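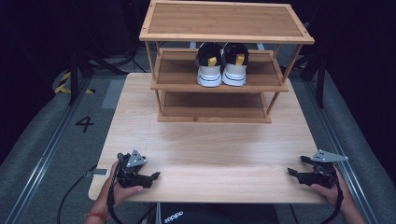 Household Storage and Organization
Unit 4 handout: Open shoe racks
Instructor: Zdzisław Walczak

4.1 Terms

A tier is one horizontal storage surface. The upright parts are posts. The front rail is the strip along the front edge of a tier. Clearance is the vertical distance between one tier and the underside of the next.

A slatted tier lets air reach the sole from below. A solid board does not, and shoes put away damp on a board dry slowly.

4.2 Orientation

Two placements are in common use.

Heel out: toes toward the back, heels at the front rail. The pair is gripped at the collar and lifted in one movement. Preferred for sneakers, and for any shoe with a pull tab.

Toe out: easier to identify by style — but the hand must reach over the shoe to lift it.

The unit uses heel out unless the exercise sheet states otherwise.
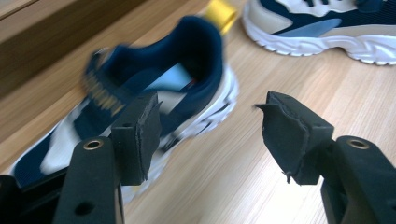
Fig. 4-2. Sneaker with yellow pull tab at the back of the heel, navy collar.

4.3 Measuring clearance

Measure from the tier surface to the lowest point of the tier above, at the front rail. Measure the shoe at its highest point, normally the top of the tongue or the pull tab. In the Jandley exercise the clearance is 195 mm. Low sneakers fit; most ankle boots have to go on the top tier.

4.4 Procedure, one pair

1. Clear all tiers.
2. Set both shoes on the table in front of the rack, toes toward the rack.
3. Tuck the laces inside the collar.
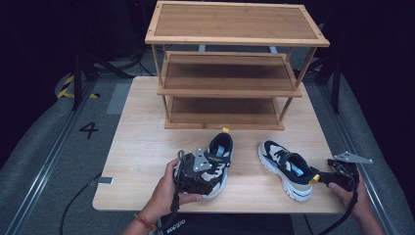

4. Place the left shoe on the middle tier, heel level with the front rail.
5. Place the right shoe beside it. Leave a narrow gap so that the soles do not rub.
6. Check that neither heel projects past the rail.

4.5 Assignment

Read Xiong, Kaijage notes, section 2. Draw a front view of a three-tier rack at home or in the workshop and mark the clearance of each tier in millimeters. Hand in to Shiyu Xiong by 14:00.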